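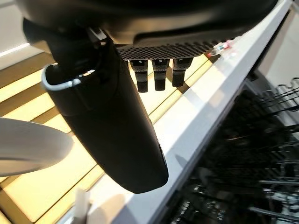 # Lomthorpe Releases Ravar Slatted Surface for Kitchen and Dining Use

**21 October 2022** – Lomthorpe, a manufacturer of wooden fittings for homes and small commercial kitchens, has released the Ravar slatted surface. Ravar is a flat panel of parallel light wooden slats with narrow open gaps between them. It is intended as a resting place for plates, bowls and serving dishes, and can be laid on an existing counter or table or fixed to a support frame.

The panel replaces the Vurkholm line, which used a solid top with routed grooves. Orders for Vurkholm closed in February, and replacement parts will remain available through Lomthorpe dealers.

## Construction

Ravar slats run in one direction only and are fastened from the underside to cross rails. No screw heads or plugs are exposed on the top face. Gap width is set during assembly with a metal spacer and checked again after the finish has cured. The edges of each slat are eased so that a dish can be slid across the grain without catching.

The finish is a clear, low-sheen oil. It leaves the wood close to its natural pale yellow-beige and can be renewed at home without sanding the whole panel. Lomthorpe considered a darker stain during development but dropped it after wear samples showed lighter marks along the slat edges.

The rated load is up to 90 pounds, evenly distributed, with all of the cross rails supported. The rating does not apply to panels that overhang a counter.

"Grooved tops hold crumbs and water at the closed end of the groove," said Said Bouazza, product engineer at Lomthorpe. "With an open gap there is no closed end. The crumbs go through to the tray or the counter, and you lift the panel to wipe under it. Most of our time went into the spacing. A gap that drains well can also let the foot of a small bowl rock, so we settled on a narrower one than we started with."

## Sizes and Mounting

The range covers 11 sizes. All share the same slat profile and spacing, so panels placed end to end line up. Two mounting options are offered:

- **Loose-laid:** The panel rests on four soft feet and can be lifted off for cleaning.
- **Fixed:** The cross rails are bolted to a frame or to wall brackets. Bolts are included. Brackets are sold separately.

A shallow catch tray is available for the loose-laid version. It slides in from the short side and does not raise the height of the panel.

## Care

Wipe along the slats with a damp cloth and dry with a second cloth. Ravar panels should not be soaked or put in a dishwasher. Hot pans require a trivet. A fresh coat of oil is recommended when the surface starts to look dull, applied thinly and left overnight before dishes are set back on it.

## Production and Availability

The first production run is 2,274 panels. Slats are cut and finished by Lomthorpe – final assembly is handled by Uysal, which also packs the mounting hardware. Each panel ships flat with feet attached and a printed mounting guide.

"The fixed version goes on with ordinary hand tools," said Hermenegildo Contreras, assembly manager at Uysal. "Check that the frame is level first. If it is out, the slats will follow it and you will see it in the gaps."

Ravar is available to order now from Lomthorpe dealers. Sample blocks showing the slat profile, spacing and finish can be requested through the same dealers, as can drawings for kitchen fitters.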